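Taking Apart an Old Office Desktop – What Comes Out, What Goes Back
Project report, Intro to Computer Hardware
Ulises Espinoza
6 Aug 2023

Why I picked this

Our assignment was to choose an everyday machine, take some of it apart and write up the order the parts come out in. Half the class went for phones or game controllers. I went for a desktop tower, mostly because I've used one every day at my job at the Palomino print shop and had never once looked inside! I figured it would be a mess of screws in there. It wasn't, and a lot of this report is me being surprised by that.

Getting started

I budgeted two evenings in June for reading and one long afternoon for the work itself. The reading was a set of handouts from the Kastville repair night, which are short and a bit blurry but good. They tell you to unplug everything, hold the power button in for a few seconds, and touch bare metal on the case before you touch anything else. I wrote those three steps on my hand and then washed my hands. So I wrote them on paper.

Lay the tower on its side before you do anything. I tried working with it standing up and my arms got tired, plus I kept losing the light. With the side panel off and the inside facing up you can see the whole board at once, and it's so much easier to tell where a cable is going.

Order of removal

I started with the hard drive. It sits in a blue plastic bracket, and you pinch the tabs and it slides (I was expecting four screws). Unplug the data cable and the power cable first, and don't yank on the wires – pull on the plug.

Next was the expansion card. It goes straight up out of its slot if you keep it level. I rocked mine end to end the first time and it got stuck, so I pushed it back down and began again.

The processor was the part I was scared of. After the cooler is off, there's a small lever beside the socket. You let it out, lift the metal bracket, and the processor is just lying there. Pick it up by the edges and set it down flat. Don't touch the contacts, and don't drop anything into the open socket.

Where the parts go

My first plan was a cereal bowl, and I'm glad I got talked out of it. Parts should each have their own place, close to the case, so you never have to reach across the board for something. The drive stands up, the processor lies flat, and the card stays upright where it can't get leaned on.
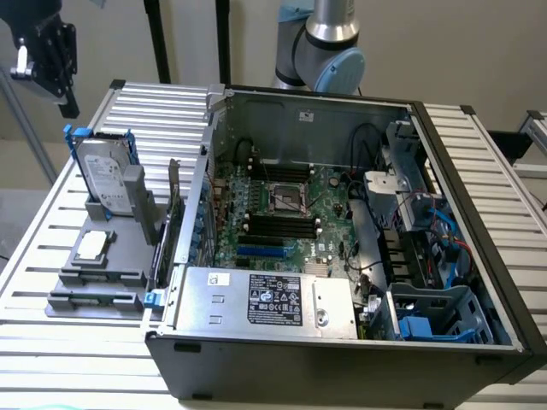
Fig. 1. Tower open on its side, with the drive, processor and expansion card out. The CPU socket is empty and its bracket is up.

I left the power supply in. The handouts are firm about not opening one, and I didn't need it out for anything on my list. The memory slots I only read about this time.

What I'd do differently

I'd label the cables. There are black, red and blue ones running between the board and the drive bays, and color alone doesn't tell you which plug belongs where. Masking tape and a pen would do it. I'd also write my notes as I go, since I ended up reconstructing the card section from memory that night.

For the next report I want to cover memory and the front panel wiring, and I've asked for another session on the same tower.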